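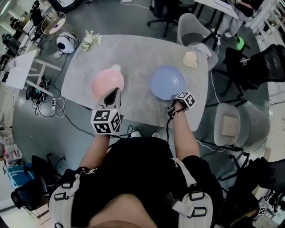 Melamine dinnerware going dull and stained after a few months — cleaner or detergent?

Posted by Kimasden
Monday, December 9, 2024

We switched to coloured melamine plates and bowls in October. They go through the dishwasher every night on the normal cycle. The lighter colours now have a tea-coloured haze on the inside and the surface feels slightly rough. Vinegar made no difference. Is this limescale, staining or wear? And is there a way to bring the gloss back? Our water is fairly hard. Detergent is a supermarket powder with bleach in it.

Panyasiri
34 people found this helpful

It is probably two separate problems.

The haze is tannin and food dye held in the surface. Vinegar removes scale and does very little to tannin, so your test points away from limescale. Use an oxygen cleaner (sodium percarbonate, sold as laundry soaker). Dissolve 2 tablespoons in a sink of warm water, put the pieces in face up and leave them for 15 minutes. Rinse, check the colour, repeat once if needed. Wear gloves. Don't use chlorine bleach, as it attacks the resin and the next stain goes in faster.
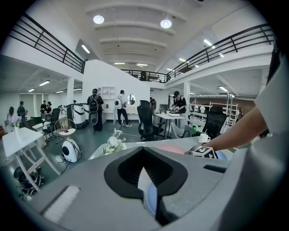 The roughness is wear. Melamine is a hard resin, but hot alkaline detergent strips the glaze layer over time, and scouring pads finish the job. A lost glaze can't be polished back. Car polish and similar products are not food safe, whatever the forums say. What you can do is slow it down:

Use the lowest temperature cycle you have and turn off heated drying.
Cut the powder dose, or change to a gel without chlorine.
Keep pieces on the top rack, away from the element.
Soft sponge only.

If a piece has cracks or has started to chip, throw it out. Also keep all of it out of the microwave — the resin absorbs energy and overheats.

Premico

Baking soda paste works on mine. Rub with a damp cloth, rinse. It is mildly abrasive so I wouldn't do it weekly.

Ondstead

Check the underside for a dishwasher mark first. We had a set of 4 bowls that were hand wash only and they went chalky much sooner than the plates did. No idea about the tea stains, we don't drink it.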